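Speaker notes, "Throw It Out: A Talk About the Drawer"
Lornuscombe Library evening series. Keep to 32 minutes, or they turn the lights down on you.

## Opening

Wait for the coughing to stop. Ask who has a drawer at home that no longer closes. Hands will go up. Ask who has two. (Fewer hands, more pride.)

Say: I kept the box my first phone came in for eleven years. I lost the phone in year one.

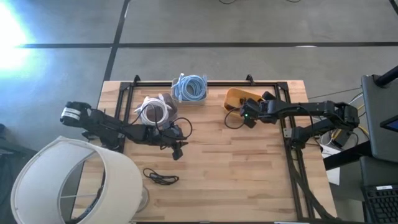
*Notes and talk by Dehua Qin, 2024-02-10*

## Why we keep things

Start with my mother and the string. She had a jar labeled "string, too short to use." Pause. Let the older half of the room get there first.

Then the inventory. Last December I went through my apartment with a clipboard and listed every object I hadn't touched in a year. It came to 2,333. Admit that I counted the paper clips one by one, and that my wife went to stay with her sister.

Read three entries aloud, deadpan:

- Fondue forks, no fondue pot
- Manual for a Plorden bread machine, which I have never owned
- Key 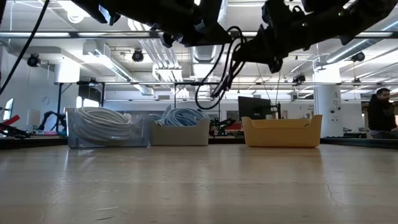
The key always gets a laugh, so don't rush it. Everybody has the key. You can't throw it out, because the next morning you'll find the lock. I tried mine in every door in the building and met a very nice couple on the fourth floor.

## Cords

Slow down here. People get defensive about cords.

My total was 399 objects in the "might fit something" group, and cords were the bulk of it. Tell the Rimari story: the camera died, I bought another camera, and the new one came with the same cord. I now had a spare for the spare. I felt rich.
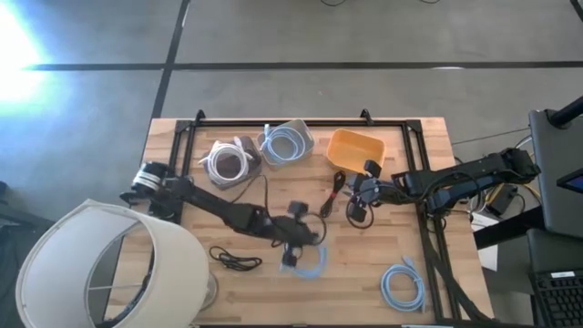 *Coiled cables, white and light blue, in their bins.*

Bins are where I lose the tidy people. They love a bin. Tell them gently that a cord in a bin is still a cord you own. My friend Xue spent $500 on matching containers and then needed a closet for the containers.

If someone asks about label makers, say I have one and can't find it.

## What I do now

Go through these fast, one breath each:

1. One drawer per evening, then stop, even if it's going well.
2. Say out loud what the thing is for. "It's for the other thing" doesn't count. 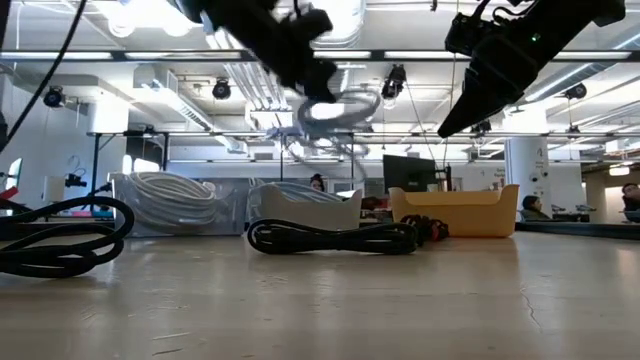 3. Put the maybes in a bag by the front door. Trip over it for a week. You'll decide.
4. Keep the key.

## Questions

Someone will ask about photographs. I have no answer for photographs. Point at the cookies.

Take the clipboard home this time.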